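Bench and kitchen tips: getting on with the Truver clearing kit

By Chiamaka Ajayi. Updated June

Quick notes from five weeks with the Truver arm on loan. It's a table clearing and sorting kit, you buy the arm and gripper, Bakon do the fitting. 2420 for the lot, or 151 a month on hire. Not cheap. Tips first, moaning later.

1. Bolt it down properly
Don't trust clamps on a slatted top. Bakon's fitter used long bolts and spreader plates – much better. Check them again after the first week.

2. Leave gaps
A hand's width between things if you can. It copes with clutter but goes slower, and you'll be waiting for your tea.

3. Start with bowls
Easiest thing to teach, a nice rim to get hold of. Cups next. Leave anything thin and flat till last, spoons especially, mine took ages.

4. Keep a tray at the back
Give it one place to put stuff and dont move it once you've saved the positions. I put a bit of tape under mine so I know where it goes back.

5. Dustpan and brush at the front
Crumbs are still your job. Sponge within reach too.

6. Watch the reach
Set the arm off one side and keep the middle of the table for whatever it's working on. Bowl work on my table:
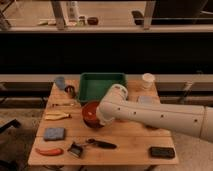
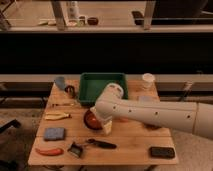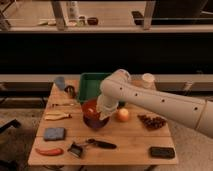
7. Fruit
Grapes are a pain. Turn the grip force right down (32 on the dial is what I settled on) and do apples before you try anything softer. Bananas fine if not too ripe.

8. Cleaning the fingers
Warm water, drop of washing up liquid, dry with a cloth. No spray cleaners near the joints. The Graltov pads wipe down easier than the ones in the box and fit with out any fiddling.

9. Service plan?
734 for three years. I'd skip it for home use and think about it for a cafe or workshop. Phone support was good, got through to Mohammed both times and he sorted the saved positions in ten minutes.

Would I buy one – on hire, yes, for a few months. Outright, not till the spoons get better. More on cups next time, plus which mugs to avoid.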